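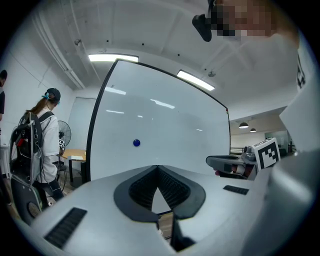

Re: [handheld-rigs] Left gripper dropping out in the middle of a take

Print this message | E-mail this message
22 July 2022

Answering the question below, and adding what we found at the Allitier site, where we had the same fault and a small safety problem on top of it.

> We run two backpack rigs with the Tustenen grippers, one in each
> hand. A few times a day the left one stops sending finger width in
> the middle of a take. The video keeps going, so the operator doesn't
> notice. Swapping the gripper makes no difference. Has anyone else
> had this, and is it firmware?

In our case it was not firmware. We lost a week on that idea and flashed everything twice. Out of 553 takes, 57 had a gap in the left width channel and were thrown out. The right channel had no gaps at all.

The fault was in the lead between the backpack frame and the left gripper. The plug at the frame end sits at an angle, and when the operator reaches forward and down to a table the lead is pulled sideways. The contact opens for a moment and the width board resets. It comes back up by itself but does not rejoin the recording. The camera is powered separately and never sees any of it.

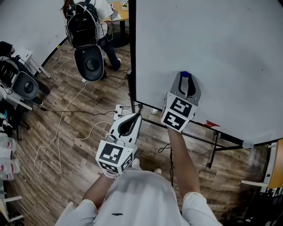 Picking small things off a tabletop was the worst task for us. The arm goes out, the wrist turns over, and the last bit of slack is gone. Takes done with the elbows close to the body came out clean, and so did every bench test, which is why we blamed the software for so long.

To check for it, start a recording, hold the gripper still, and push the plug at the frame gently from side to side while someone watches the width reading. On a bad one the number freezes. Do it with the pack on a person. Ours passed every time on the stand.

The repair was a longer lead with a strain relief clamped to the frame, and a loop left before the clamp. Vashisht sells a suitable clamp, but any cable clamp that holds the jacket firmly will do. We also set the recorder to beep when the width value has not been updated for 2000 ms. With both changes in place we have had no gaps.

Now the safety part. During the fault hunting we had extra cables run across the floor to log the supply voltage. One operator, wearing the full rig and looking down at the grippers, hooked a foot in one and went down on one knee. No injury, and the gripper took a scratch. With a pack on your back and both hands full you can't catch yourself.

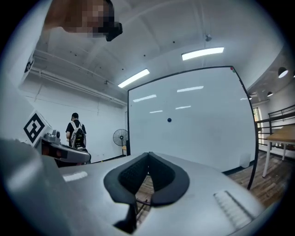

After that we made these rules for our room:

- No loose cable where an operator walks. Tape it down or route it along the wall.
- Anyone wearing a rig stands still while a cable is being moved.
- A second person calls out before walking behind an operator.
- A take stops when the beep sounds. Put the grippers down first, then look at the pack.

The Plundell packs use the same plug at the frame, so check those too. We opened 9 of them and found two with the contact already worn. If yours is an older frame with the straight plug, I'd like to hear whether you see the fault at all.

Print this message | E-mail this message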